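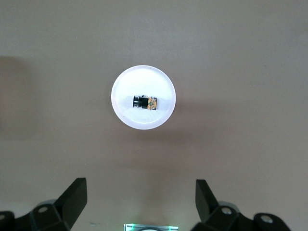 Siso Pass-Through Dishwasher
Manufactured by Söderlund. Supplied and serviced by Drernby Kitchen Equipment.

Overview

The Siso is a hood-type commercial dishwasher intended for schools, residential care homes, parish halls, staff cafeterias and similar kitchens serving up to 300 covers at a sitting. Racks enter on one side of the machine and leave on the other, so that soiled and clean ware are kept apart at all times. The machine may be installed in a straight line against a wall or in a corner, and the direction of travel may be reversed on site by a Drernby engineer.

The current model replaces the earlier Siso with the manual hood. Customers who own the earlier machine may continue to order parts and detergent from us in the usual way. The racks are the same size and may be used in either machine.

Operation

The operator slides a loaded rack under the hood and lowers the handle. The cycle begins when the hood closes and stops if the hood is raised. Three cycles are provided:

Short, for glasses and lightly soiled cups
Standard, for plates, bowls, side dishes and flatware
Long, for serving dishes, trays and items with dried food

On the short cycle the machine processes up to 80 racks per hour. Output on the other cycles is lower and depends on the temperature of the incoming water. Where the building supplies cold water only, the optional booster heater should be ordered with the machine. It can be fitted later, but the side panel must be removed and a second visit will be charged.

The rinse will not start until the rinse tank has reached its set temperature. A lamp on the front panel remains amber during this period. Kitchen staff sometimes report the pause as a fault, particularly first thing in the morning, and we ask supervisors to explain it to new employees.

Construction

The hood, tank and frame are stainless steel. The tank is pressed in one piece with rounded corners, and the upper and lower wash arms may be removed by hand without tools. The tank filter is in two parts and lifts out from the front. The feet are adjustable to suit floors that slope toward a drain.

The hood is counterbalanced by springs mounted behind the machine. A clear space must be left at the rear for inspection of these springs. The distance is marked on the installation drawing supplied with each quotation.

Suitable Ware

The Siso may be used for vitrified china, stoneware, tempered glass, stainless steel and those plastics marked by their manufacturer as suitable for commercial dishwashers. It should not be used for unglazed pottery, cast iron, wooden boards, or aluminum pans. Aluminum will darken after a small number of washes and the discoloration cannot be reversed.

Small round dishes of the kind used for desserts, sauces and side portions should be placed in the pegged rack at an angle, with the open side facing down. Dishes laid flat in the open rack will hold rinse water in the foot ring. If such dishes make up a large part of the daily load, please mention it when ordering, and a second pegged rack will be substituted for one of the open racks.

White ware used for tea and coffee may require periodic soaking to remove tannin. This should be carried out in a sink and never in the wash tank.

Supplied with the Machine

One pegged plate rack
Two open racks
One flatware basket
Detergent and rinse aid pumps, fitted
Drain hose and inlet hose
Printed operating card for wall mounting
Operator's manual

Tabling, sinks, spray arms and scrap chutes are not included and are quoted separately. Drernby supplies entry and exit tables from the Padalero range, which are made to the same working height as the Siso and require no packing pieces. Tables by other makers can usually be adapted. Customers wishing to keep existing tables should send a dimensioned sketch with their inquiry.

Site Requirements

The machine requires a water supply with an isolating valve, a trapped floor or wall drain, and an electrical supply installed by a licensed electrician. The connection must be in place before delivery. Our engineers are not permitted to alter fixed wiring, and an installation that cannot be completed for this reason will be rescheduled at the customer's expense.

A doorway clear width of 41 inches is needed for delivery in the standard crate. If the route includes a narrower doorway, a stairway or a passenger elevator, please state this on the order form. The machine can be uncrated outside and carried in on its side panel, but an additional person must be sent with the vehicle.

Extraction above the hood is recommended in kitchens with low ceilings. In hard water districts a softener is required, and the warranty does not cover heating elements damaged by scale. A test strip will be mailed on request.

Daily and Periodic Care

At the end of service the tank should be drained, the filters rinsed under running water, and the hood left raised overnight. Wash arms should be removed weekly and the jets cleared. Abrasive pads and chlorine-based cleaners must not be used on the exterior.

The control panel displays a service reminder after 4,000 cycles. The machine will continue to operate, and the reminder can be cleared only by an engineer. Customers with a service agreement need take no action beyond notifying the service desk, which will arrange a visit outside meal hours where possible.

Warranty

Söderlund warrants the machine for parts and labor from the date of commissioning. The warranty is conditional on commissioning by Drernby or another approved installer and on the use of a detergent suitable for commercial machines. Household detergent produces excessive foam and will prevent the wash pump from working correctly. Hoses, curtains, racks and filters are treated as consumable items.

Ordering

The Siso is made to order. Orders intended for installation during the December school recess should be placed early in the fall term, when the installation calendar is drawn up. Schools and public bodies may order against a purchase order number. Other customers are asked for a deposit.

Inquiries concerning site surveys, reversed layouts and the replacement of older machines should be addressed to Esko Rautiainen, Installations Desk. Please include the kitchen floor plan, if one is available, and the model plate details of any machine to be removed.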